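Drusora has finished the first round of a trial comparing fingertip pads for its hand-held grippers, and the company says it will move to a single pad design before the end of February.

The trial ran over 14 working sessions at the company's test room in Nevach. Operators used the same pair of hand-held grippers throughout and changed only the pads between sessions. Each session started with the jaws open over a bare tabletop, so that the wrist camera had a clear view of both fingertips before any handling began. 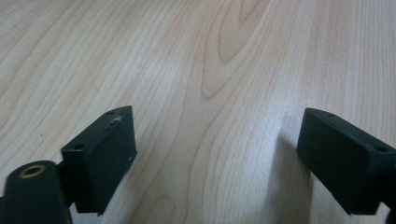
Corrado D'Amico, who ran the trial, said the company had put off the comparison for most of last year while it sorted out cable problems and a controller update. By the time work started on a Tuesday morning, three pad types were in regular use and operators had their own favorites.

"People were swapping pads whenever they felt like it," D'Amico said. "You'd pull up a recording and have no idea which ones were on there. We couldn't compare one week to the next."

The three types are a plain molded pad, a pad with a thin rubber facing, and a softer foam-faced pad made by Nouri, a small supplier that also cuts gaskets for the company. All three fit the same two-screw mount. Changing a full set takes a few minutes with a hex key, and the camera does not have to be moved.

Drusora logged 3,000 picks in total. Operators worked through a fixed list of small items: cups, caps, bottle lids, short lengths of tube and folded cloth. A pick counted as failed if the item slipped, turned more than a quarter turn in the jaws, or had to be set down and picked up again.

Of the 3,000 picks, 177 failed with the plain pads and 111 failed with the rubber-faced pads. Each pad type was used for the same number of picks. The company has not released a figure for the foam pads. D'Amico said two foam sessions have to be repeated after a screw worked loose on the left finger and went unnoticed until the end of the day.

Most of the failures with the plain pads involved cups. The operators found that a smooth cup would hold well if the jaws closed squarely on it, but would spin if they caught it near the rim. The rubber facing cut down on the spinning. It did less for the cloth items, where there was little difference between the two.

The rubber has a drawback of its own. It picks up lint and fibers, and the operators were told to wipe the pads at the start of each session.

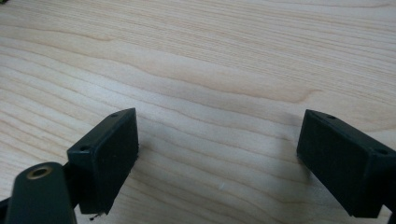 *The open jaws of a hand-held gripper, with a black pad on the inner face of each finger.*

D'Amico said the cleaning step was added after the second session, when one operator reported that cloth fibers were collecting along the lower edge of a pad. The wipe-down takes under a minute. Whether it changes the failure rate is not known, and the company does not plan to test it separately.

The trial also looked at how well the cameras see the pads. Drusora records from the gripper itself and from a head camera. Software called Mullutness lines up the recordings by tracking the marker plates mounted on top of each gripper. If an operator tilts a gripper too far, the plate turns away from the head camera and the software has to estimate its position until it comes back into view.

Operators were asked to work with both grippers at the table at all times, including for picks that needed only one. The idle gripper was to be held steady with its plate visible. Several said this was tiring after the first hour, and session length was cut from two hours to 90 minutes.

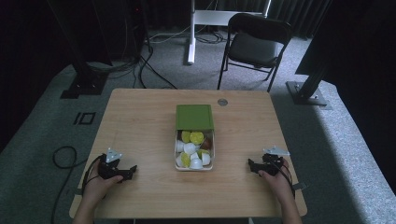 *Two hand-held grippers at the test table, with an open box of small capsule-shaped cups between them.*

The box task was added partway through the trial. In the earlier sessions items were laid out singly, and the operators felt that this made the work too easy. Picking from a pile means the jaws have to get between pieces that are resting on each other at different angles. Failures went up for both pad types once the box came in, though the rubber-faced pads stayed ahead.

Pad thickness turned out to matter in the box. The foam pads are the thickest of the three and leave less room when the jaws are partly closed, so the operators sometimes had to push a neighboring cup aside first. Nouri has offered to supply a thinner version and expects to have samples ready for the repeat sessions.

One result came as a surprise to the team. The side light in the test room throws a bright streak across the wood tabletop at certain angles, and in those recordings the software had more trouble picking out the edges of the pads. Dark pads on pale wood were expected to be simple to separate. The lamp has been moved back and a diffuser fitted, and the affected recordings have been marked so they can be left out of the camera results.

The tabletop itself will stay. D'Amico said a plain gray mat had been considered, but a change of surface now would mean starting the camera comparison over.

"We'd lose everything we have so far," he said. "The grain is busy, but it's the same grain every time."

Wear on the pads was checked after every session. The plain pads showed scuffs on their faces but no change in grip that the team could measure. The foam leaves small crumbs when it rubs against a hard edge, and the table is now brushed off between tasks.

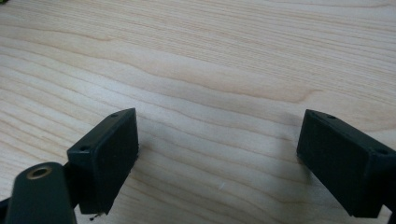

## What happens next

The two foam sessions will be repeated first, using the current Nouri pads and then the thinner samples if they arrive on time. The same operators will take part, and the item list will not change. Screws on both fingers will be checked before each session and again at the halfway break.

Once the foam figures are in, Drusora will choose one pad for all of its hand-held grippers in Nevach. The same pad would then be tried on the company's two bench-mounted arms, which use a wider jaw and a different controller. No date has been set for that work.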